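Race results and split times for the Joser hill running series, two seasons, in plain CSV. Collected from the timing sheets posted by the race offices and cleaned by hand where the sheets disagreed.

# joser-hill-results

## Contents

| File | Rows | Notes |
|---|---|---|
| `results.csv` | 3,728 | one row per runner per race |
| `splits_kettle.csv` | 366 | Kettle uphill race only |
| `dnf.csv` | 327 | starters with no finish time |

All files are UTF-8, comma separated, with a header row. Times are `h:mm:ss`. Missing values are empty strings, never `0` or `NA`.

## Columns in `results.csv`

- `race_id`: short code, e.g. `kettle_up`, `priltus_classic`
- `season`: 1 or 2
- `bib`: as printed on the start list; reused between races
- `category`: age group as entered by the runner
- `gun_time`: from the start signal to the finish line
- `chip_time`: from the start mat, empty for mass starts without a mat
- `climb_m`: course climb taken from the race office sheet

Runner names are not included. `runner_key` is a random string that stays the same across both seasons, so repeat entries can be matched.

## Known problems

The Priltus classic was run on a shortened course in season 2 after the upper ridge was closed. Those rows carry `course = short`. Do not compare them with season 1 times, and leave them out of any course record table.

Gun time and chip time were swapped on one of the Kettle sheets. The rows have been corrected and carry `fixed = 1`.
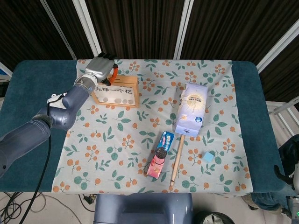
A user of the first release wrote that the uphill splits looked too fast between the second and third checkpoints, and asked whether the third mat had been moved down the hill. It had. The race office confirmed the change, and `splits_kettle.csv` now has a `mat_3_pos` column with the values `old` and `new`. Pace should be worked out separately for each.

Ties are kept as printed. Two runners with the same time may have different places when the office used the finish video.

## Loading

```python
import pandas as pd
df = pd.read_csv("results.csv", dtype=str, keep_default_na=False)
```

Reading everything as text avoids losing leading zeros in `bib`.

## Versions

- `v2`: split fixes, `dnf.csv` added, April
- `v1`: first release

## License

CC BY 4.0. Report errors through the issue tracker, with the `race_id` and `bib` of the row concerned.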